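Folding clothes on the bed

In September I wrote that I would finally put my summer clothes away, and two readers asked me later if it was done. It was not done. The clothes stayed in a pile at the end of the bed and each evening I moved them to the chair, and each morning I moved them back. My bedroom is small, so a pile of clothes is a big thing in it.

I have no table for folding. Where I grew up we had one in the kitchen, long enough for sheets, and my mother did not allow us to eat there until the laundry was finished. Now I use the bed.

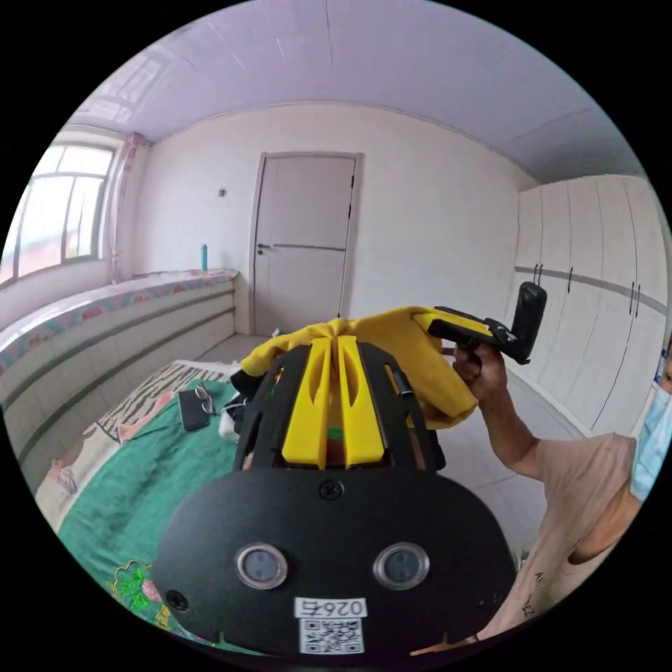
written by the keeper of Small Room in Vingate | filed under: Home, Clothes

The window gives good light until the middle of the afternoon, and this is important to me, because under the lamp I cannot see a stain on yellow. I have found such stains the next summer, when they do not come out anymore. So I look at the yellow things first, near the window, and if I am not sure I wash them again.

I also took the runner cloth off the radiator cabinet last week, shook it and put it back. It is too colorful for the room, maybe. I bought it in Kodora with the curtains and I still like it, even if pink, blue and orange together is a lot to look at when you wake up.

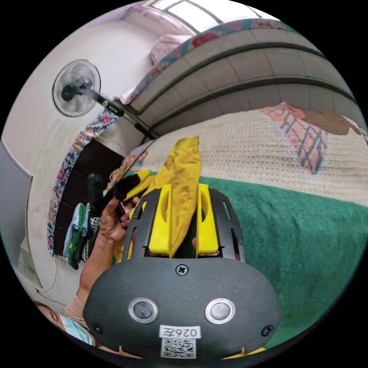
Yellow first, with the pink pillow by the window.

My way of folding is slow. I lay the piece with the front down, I pull the shoulders until the neck is straight, and then I bring in the sides. After this I fold from the bottom to the top two times. A friend folds everything in three and puts it standing in the drawer, like books. I tried it for 15 days and then my drawer did not close, so I went back to my flat piles.

Cotton is easy. The thin fabrics are the difficult ones, they slide and open again when you turn around to take the next piece. For those I fold once, press with my hand, and wait a little before the second fold. I do not iron before storing. I know some people do. 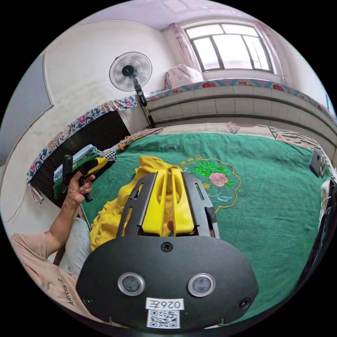

Gostden, 12th October

I continue this post from my sister's kitchen, where I am staying for a few days. I brought my notes but I forgot my good pen.

Several of you asked about the green bedspread. It was a present, and the peony in the gold border is embroidered. I turn it inside out for washing and I never put it in the dryer. A smooth cover is good for folding, but the embroidery catches on buttons, so I keep the shirts with buttons on the other side of the bed.

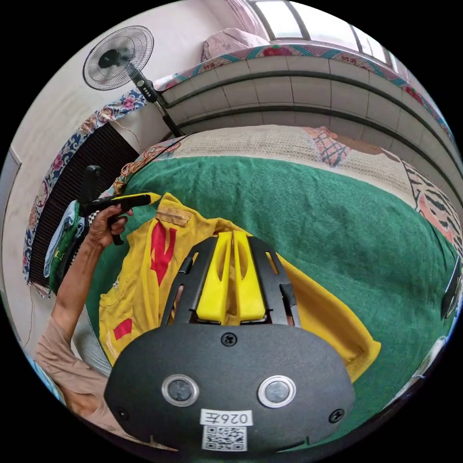 My sister says that I should use one big bag for all the summer clothes and not think so much. She may be right, but I prefer to store them by color, because in spring I remember the color of a thing before I remember what it was. The yellow pile is five pieces this year. One of them I will give away if my cousin wants it. The socks are still not sorted and I will do them when I am home.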